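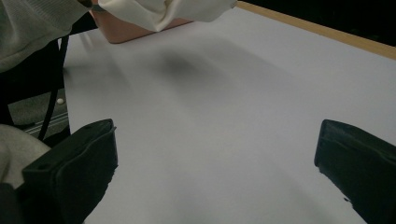
Fig. 4. White tabletop with the tan wooden edge strip.

4. Wiping down the Pallow table

I do mine around 8 p.m., once dinner's cleared (your schedule may be saner!).

1. Move everything off the top, cloths included.
2. Mix one capful of dish soap into a bowl of warm water.
3. Wipe toward the wood strip, then go along the strip itself with a barely damp cloth.
4. Dry it all and wait 20 minutes before you put stuff back.

Note: shadows look a lot like stains on white, so move your lamp before you scrub.

Caution: no bleach on the wood, please!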